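Nemen hand-held grippers, pair: my review after a few months
Posted 2/27/23 by Mali Sayce
Filed under: Tools, Good practice

I bought these because Dilwyn at Harwood wouldn't stop going on about them, and because our old pair had a trigger that stuck (every single time it got humid, ugh). They cost me $366 for the two, with the marker cubes included, and I've now recorded 1,262 demos with them.

First, the good stuff! The fingers close evenly, the grip is comfy for small hands, and the little booklet in the box is a real surprise. It has 11 house rules for recording demos, and I've taped it up over my desk. Check both cubes before you start. Start and finish with your hands in the same place. Throw out any take where you had to stop and think. Carys and I argued over that last one for a week, and she won.

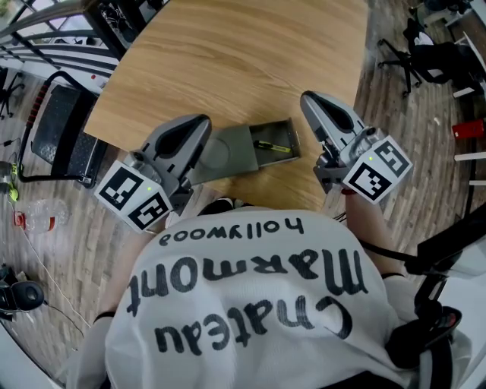 My favorite rule is the one about keeping the markers clear, so your sleeves and wrists never cover a printed face. I work in short sleeves now and it helps a lot. The booklet also says to start with one small thing in the middle of the table, and a gray metal box with a pen in its open tray is plenty to practice on, believe me.

Gripes? The rule on naming files is a mess, and I ended up using the Lougher one. Shipping was slow too. Four stars from me, and I'd buy them again.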